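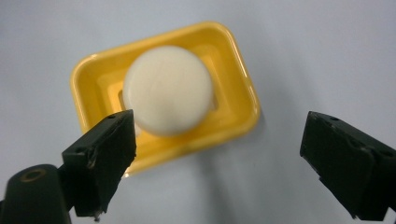 I've been fighting soap goo for as long as I've had my own bathroom. You know the stuff, that gray jelly that collects under a bar and then glues it down so hard you need a butter knife to get it loose. For years I figured it was the price of using bar soap, and then my neighbor Seija Miettinen came over, looked at my sink and told me my dish was the problem. She was right! A little yellow dish like this one, with a raised rim and a sunken floor, is great at keeping drips off the counter, but everything it catches stays right there with the soap. So the trick is all in how you set it up and how often you dump it.

Pick a dish that fits the bar

Set the bar in the dish before you commit to anything. You want to be able to get your fingertips down beside it (I have big hands, so I'm fussy about this). My old square one from Eskola was so snug that I had to flip it over to get the soap out, and half the time it landed in the sink. A round bar in a rectangular dish works really well, with room at the ends to grab it.

Look at the floor of the dish too. Ridges, bumps, slats, I don't care which, as long as the bar sits up on something. If yours is totally flat, cut a piece of dish sponge to fit and lay it in the bottom. Rinse the sponge when you rinse the dish.

Give it a quick soak first

If your dish already has a crust on it, don't scrape! I scratched up a perfectly nice one that way. Fill a bowl with hot tap water and a good splash of white vinegar, drop the dish in and go do something else for around 11 minutes. An old toothbrush takes the rest off, and you'll want to run it along the grooves, lengthwise, then rinse and dry the dish with a towel.

Setting the bar down

Lower the bar onto the ridges and let it sit level. If it's tipped up against the wall of the dish, one edge stays wet and goes mushy, and that's the edge that ends up on the towel.

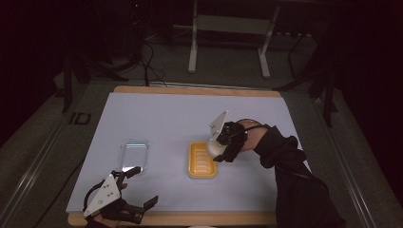 A white bar just over the yellow dish, with the clear tray off to the left.

I like keeping a shallow tray like that clear one close by for a second bar. I swap them every morning before coffee, so each one gets a full day off. Mine last so much longer now. I bought a pack of 4 back in June and I'm still on the second pair.

Keeping it up

Tip out the water at night. Give the dish a real rinse whenever the grooves start looking cloudy, and move the whole thing away from the faucet if it's getting splashed all day. Mine lives on the windowsill now, next to a fern that seems to like the company.

If you've got a ridged dish that still goes gooey on you, leave me a comment and tell me what kind of soap you're using. The really creamy ones are stubborn and I'm still working on those.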